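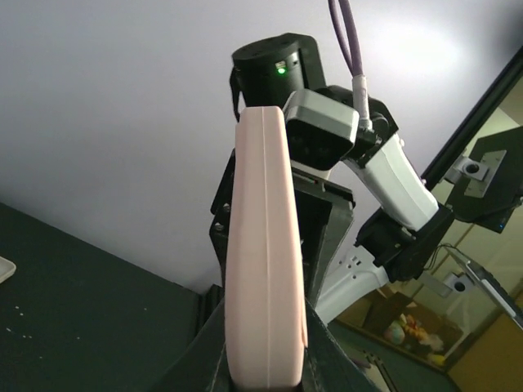 Sandon Songbook Project: Progress Report to the Rokthorpe Fund

December update

Hello again from Sandon! It has been a good, messy, loud half year, and I have more to tell you than the form has boxes for, so I'm writing it out as a letter again like I did in the spring. The budget sheet is attached separately and it matches what's in here (I checked it twice, and then once more after I found the duplicated postage line).

Quick reminder of what you're paying for. We're collecting the songs people in and near Sandon sang at home, at work and at the grange dances, getting them recorded while the singers are still up for singing them, and putting out a printed songbook that regular people can play from. The grant covers recording, transcription, permissions and printing. My hours are covered through June.

Where the collecting stands

We have 175 songs recorded. I had hoped to be at that number by next spring, so I'm pretty thrilled. A lot of them came in a rush after the county fair, where I had a card table, a stack of flyers and a very bad folding chair. People would walk by, read the sign, keep going, and then come back with their mother. One woman sang me a whole churning song standing up with a lemonade in each hand. I got it on the little recorder with a tractor pull going on behind her, and we re-recorded it in her kitchen two weeks later, but I like the first one better and I'm keeping both.

Not all of these will go in the book. Plenty are the same song with different words, and a few are radio hits from the fifties that somebody's uncle claimed he wrote. I'm holding on to everything in the archive anyway, uncle songs included, since how a song gets passed along is half of what I find interesting here.

The part of the county I'm still thin on is the north end, out past the quarry. I've made four trips. Folks have been nice, they've fed me, and they've told me all about who used to sing. Getting anyone to sing now is another matter. I'm going back in January when the farm work is slow, and I'm bringing a guitar player this time so it feels less like an interview. I should have done that from the start.

Transcription

This is where I'm behind, and I'd rather say it plainly. As of this week 49 songs are fully transcribed, with melody, chords, words and a note on where each one came from. The plan had us at 80 by now.

Two things slowed us down. The first is that I guessed badly on how long the unaccompanied songs take. A fiddle tune I can get down in an afternoon. A ballad sung by an 88-year-old who changes key in verse three and adds a beat whenever she takes a breath is a different animal. Do you write down what she sang, or what she meant? I went back and forth on this all summer. Where I've landed is one clean version on the page, and then a short note underneath about what the singer did. It reads well, I think, and a beginner can still play it.

The second was the software. We started in Myung because the library already had it, and it's fine for choir parts, but it kept squaring off all the odd rhythms and I'd have to go back and fix every bar by hand. In September I moved everything over to Flerkico. That ate three weeks. I lost the chord symbols on a whole batch and typed them back in at my dining table with the ball game on. Since the switch I've been finishing four or five songs a week, where before it was two if I was lucky, so the math works out if I keep at it. I expect to be caught up by the end of March.

Permissions

Mostly painless! I rewrote the permission form in September, because the old one was two pages of legal language and it scared people. The new one is a single page in big type. It says what we'll do with the song, that the family keeps any rights they have, and that they can change their mind any time before we go to print. Only one family has said no since then, and they had a good reason, so that song stays out and I've sealed the recording the way they asked.

There are six songs where I can't tell who wrote them or if they're still under copyright. I've set those aside. If I can't sort them out by April they won't be in the book. I'd be sad to lose the one about the flood, but better that than a letter from somebody's lawyer.

The book itself

I've got a quote for a print run of 1000 copies, spiral bound so it lies flat on a music stand. I know we talked about a glued spine because it looks nicer on a shelf. I took a sample of each to the Thursday-ish jam (it moves around depending on who has the key to the grange hall) and the spiral one won by a mile. The glued one kept snapping shut in the middle of a tune. The price came in a little under what we budgeted, and I'd like to put the difference toward heavier paper, if you're okay with that. Please let me know, as I need to lock the order in by the end of February.

The layout is one song to a spread whenever it'll fit, so no page turns mid-song. Chords above the words, melody on the left. The singer's note goes in a smaller type at the bottom. I've been testing pages on the beginners in the after-school group, and they've caught things I never would have, like a repeat sign that sends you back to a verse that doesn't exist.

Money

We've spent $1,236 on travel and recording supplies this period, mostly gas, plus batteries, two memory cards and a replacement mic stand after the old one lost a fight with my truck door. That leaves us a bit under on that line. Transcription is a bit over, for the reasons above, and the two come close to canceling out. I'm not asking for more. I am asking for permission to move money from travel to transcription if I still need to in the spring.

Things that surprised me

Kids want in. I had this down as an older folks' project with a younger audience for the book, and then the middle school group asked if they could learn five of the songs for their winter concert. They did three in the end, and one had a kazoo part that is in no way traditional. The singer's family came and sat in the front row. I cried, obviously.

Also, people are finding tapes. Word got around that I have a working cassette deck, and now I come home to shoeboxes on the porch. Most of them are what the label says, and some have a birthday party on the other side. I've been copying them and giving the originals back along with the copies. None of this was in the proposal, so I've been doing it on my own evenings and it isn't billed, but it's the kind of thing I'd love to write a small follow-up request for. Tell me if that's worth my time or if I should look elsewhere.

What's next

January and February are the north end trips, plus steady transcription every weekday morning from 8:30 until lunch. Final song list in April. Proofs go to the singers and their families before they go anywhere else, and I want to give them a full month with those. The printer needs files by the middle of May, and we'd have books in hand for the strawberry supper in June. You're all invited to that, and I mean it. There will be pie, and the sound system is terrible.

I need two answers from you when you get a minute: the heavier paper, and the travel money. Everything else is rolling along.

Thank you for taking a chance on this. I'll write again in the spring.

We use cookies to remember your preferences and see how visitors use this site. By continuing to browse you agree to our use of cookies. Accept Manage settings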